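Orkero incident text set — README

Contents

Orkero is a collection of short written statements issued after civil aviation incidents: transcripts of press briefings, airline notices to families, airport bulletins, and the corrections that followed. It was put together to study how official wording changes between the first statement and the last one. It does not contain radar data, cockpit recordings, or accident report findings.

Version 3 was frozen on 1 March 2024. Earlier versions should not be mixed with it, as the incident keys were reassigned.

Layout

statements/ holds one plain text file per statement, UTF-8, Unix line endings.
incidents.csv holds one row per incident.
links.csv connects a correction to the statement it corrects.
notes/ holds coder remarks, unedited.

Each statement file name starts with the incident key, then a sequence number, then a two-letter language code. Sequence numbers follow time of release, not time of collection. Gaps in the sequence are expected: they mark statements known to exist for which no text was found.

Fields in incidents.csv

key: short string, unique.
phase: ground, climb, cruise, descent, landing, or unknown.
issuer_type: airline, airport, ministry, investigator, or mixed.
first_release: UTC timestamp of the first statement. Minutes are set to 00 where only the hour is known; check the time_precision field before computing any delay.
time_precision: minute, hour, or day.
status_words: the terms used for the aircraft in the first statement ("missing", "overdue", "diverted", "lost contact"), lower case, separated by semicolons.

Coding

Statements were coded by Ladan Amini and Sombat Pongsiri. Each worked alone on the full set, and differences were settled by Lesego Mokgethi. The codebook has 16 labels, covering certainty, source of the claim, and whether a later statement is promised. A statement may carry several labels. Labels apply to whole sentences; a sentence that joins a firm claim with a guess gets both.
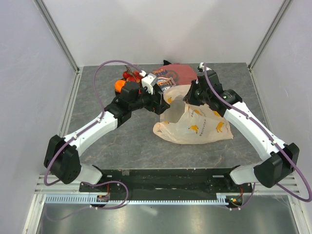

The hardest label to apply was "attributed". Spokespeople often repeat a press report in order to say they cannot confirm it, and the two coders first treated such sentences differently. The rule now is to mark the sentence as attributed and unconfirmed. Files coded before the rule was fixed were coded again from scratch.

Translations

Statements not issued in English are kept in the original language with an English translation beside them. Farzad Ebrahimi translated the Persian files. Official English versions, where the issuer gave one, are stored with the suffix _off and were left as released, including spelling mistakes. Do not use our translations for work on word choice — hedging words in particular do not carry over well.

Known problems

Transcripts taken from live briefings drop most questions from reporters, so some answers read as if they were volunteered.
In 23 files the speaker changes without a mark.
Airport bulletins are under-represented. Many were posted on pages that were later overwritten.
The Leduritz script, used for removing page headers, also removed the first line of 2 statements. The lines were restored by hand and are flagged in notes/.

Personal data

Names of passengers, crew, and relatives were replaced with [NAME]. Names of officials speaking in their role were kept. Requests for removal go to Mojtaba Sadeghi, who maintains the set.

Use

Free for research and teaching. Redistribution of the statement texts depends on the original issuer; see the rights column in incidents.csv. The labels and links.csv may be shared without limit. Please state the version number in any published work.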